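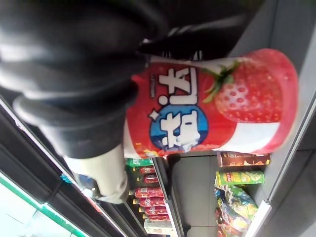 Watching films at home: a few household tips

17 Nov 2019

A living room was never built for showing films, but most of what spoils one can be put right in an afternoon.

Light

Sit where you normally sit and look at the screen with it switched off. Anything you can see reflected in it will be there during every night scene. Move the lamp before you move the television. A low lamp behind the set is easier on the eyes than a dark room, and a strip of blackout lining tacked inside ordinary curtains will do for matinees. Ours came from Havard and needed hemming by 51 mm.

Picture

Turn off motion smoothing. Each maker calls it something different and it is usually two menus down, under picture or expert settings. Leave the sharpness low. If faces look blue, change the colour temperature to warm and give it a couple of evenings before you decide.

Sound

Bare floors and bare walls make dialogue hard to follow. A rug between the sofa and the set helps more than turning the volume up. Pull the speakers a hand's width away from the wall -- further if the bass booms. Subtitles are worth having on for older films with worn soundtracks.

Discs

Hold them by the edges and wipe from the centre outwards with a soft dry cloth, never round and round. For fingerprints, use a drop of washing-up liquid in lukewarm water, then rinse and pat dry. Keep them upright, away from radiators. I have 421 on a Lindgren shelf in the hall and file them by director, with box sets at the bottom where the weight does no harm.

Food

Serve anything noisy before the film starts. Bowls are quieter than bags. Lay an old tablecloth over the sofa if there is butter involved -- it washes out of cotton at 40 degrees but not out of velvet.

Long films

For anything over two hours, pick the break beforehand. Many older epics have an intermission built in, so check the running time on the case and put the kettle on when the music starts.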